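Pine Offcuts as Table Props
Iko workshop, project report, draft 2

What we wanted
A cheap set of props for the Calado tabletop display. Wood scraps, a push button, some kind of cloth behind. Budget was 700 for the whole term so no custom parts. Most of it went on the cloth and the lamps anyway.

Materials
Offcuts from the Prernulley bin. Left unfinished, no paint, no sealer. We picked through 63 pieces and kept the ones that would stand up on there own. Chips allowed. Button box came from the Vullitz drawer.

Layout
Two pale blocks close together in the middle, taller one at the back with the chipped corner. Orange-yellow box with the round red button off to the left. Dark cloth hung in a curve behind, bright blue tree-like pattern along the bottom. Blue competes with the box a bit. Wood reads fine against it.

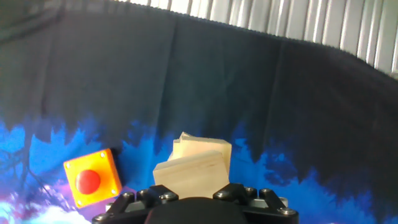 Problems
Creases in the cloth. Ironed it in June, they came back after storage. Should be rolled, not folded.
Blocks got knocked over during setup, the thin slab mostly. Tried putty, left greasy spots on the grain so we stopped.
Took about 5 tries to agree on spacing. Did not write down the measurments for the first ones, sorry.

Still to do
Mark block positions underneath the cloth w/ tape. Sand one set and compare with the rough set. Return the spare offcuts to Prernulley before the bin gets emptied.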